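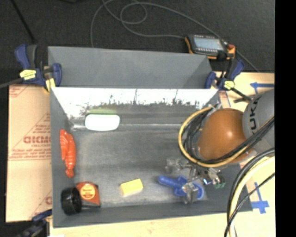
Is the Lisham forensic lab worth a visit if you want to know how your blood sample gets handled after a drug-driving stop?

Mostly for the paperwork side. The science gets ten minutes and a slide.

I went on 31 August 2024, on the open day for defense lawyers and anyone else who signed up. Karlijn Van Wijk, the deputy director, met us at the gate and told us the lab had processed 611 samples since March. I asked how many had been retested at the defendant's request. She said she would get back to me. She hasn't.

The tour starts at intake, where each tube gets a Varix label and a line in the log. Floor Visser runs that desk and was the best part of the day. She showed us a real rejection form - name blacked out - for a tube that came in with a broken seal. It still took her two phone calls to get the officer to admit it.

After that it gets thinner. We looked at the analyzers through glass, from a hallway, and were told the calibration records are "available on request." I requested them. There is a form, and it costs $200.

Lunch was sandwiches. A man from Virell, which sells the lab its storage software, talked about chain of custody for most of it and took no questions about outages.

My main doubt is the fridge log. A sheet on the door had the same initials in the same pen for every reading that week, nights included. Maybe one person does work those hours. If I had a client whose tube sat in there, I'd want the door alarm data before I agreed to anything.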